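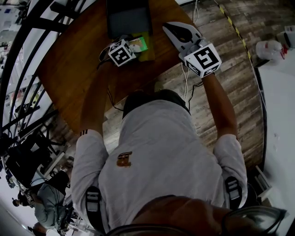
Attachment 1: table with laptop, small green box and yellow-green pad. White cables come down on the right, floor tape beyond.

Ticket 47
Opened: Wednesday, April 24, 2024
Opened by: Lies De Graaf
Location: Cernano, Lurnville building, table by the stairs
Category: Furniture / cabling
Priority: Normal
Assigned to: Zeeshan Naqvi

Problem reported
The small box keeps creeping on the pad when people work at this table. Put it down square to the pad, lean on the table, and after a while it has turned or moved toward the laptop. I would also like the white cables on the right looked at. They reach the floor on the side people walk past, and I think someone is catching them with a foot and tugging the laptop.

Already tried: wiped the tabletop, turned the pad over, moved the laptop back. No change.

Comment – Zeeshan Naqvi
Does the table itself move, or only what is on it? Please press down on each corner and tell me which one gives. Also, is the pad stuck down or just lying there?

Comment – Lies De Graaf
Pad is just lying there. The table rocks a little if I press on the rounded corner at the left. I can't feel it from the other corners.

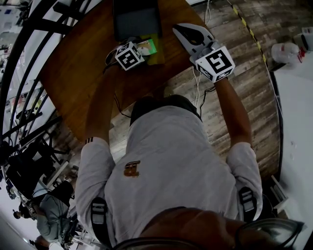

Attachment 2: pale green and white package on the yellow-green sheet. Left corner of the table is the rounded one.

Comment – Zeeshan Naqvi
Thanks. I'd treat this as two separate faults.

1. Table rocks. Check the leveling foot under the rounded corner before anything else. They back out over time on the Geerts tables and the fix is two turns by hand.
2. Cables. They need to be tied up at the table and run along the far side. Leave slack behind the laptop so it can still be opened and turned.

Do the table first, then retest before touching the cables, otherwise we won't know which one was moving the box.

Comment – Koen Baert
Foot was loose. Tightened it and the rocking is gone when I press on the corner. Box still turned on the pad, less than before. The pad slides on the wood if you push it with one finger, so I put 2 strips of non-slip mat under it. Not moving now.

Comment – Anouk Van Damme
Can the cables please not go around the stair side? That was tried in September and people had to step over them to get to the handrail. I'd sooner leave them where they are.

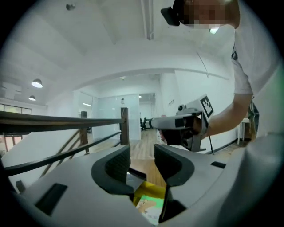

Attachment 3: stair side, with the wooden handrail and posts.

Comment – Zeeshan Naqvi
Agreed, stair side stays clear. New plan: cables stay on the right but get clipped to the underside of the table, then go down the leg into a floor cover. Koen, the cover from Futmont comes in an 11-foot length and can be cut with a hand saw. Keep it off the yellow and black tape.

Comment – Koen Baert
Clips are on order. Moved the plastic bottle off the floor for now so I can measure.

Status
Table foot: fixed
Pad: fixed, check again in a week
Cables: waiting for parts
Lenka Holub added as watcher for the floor cover.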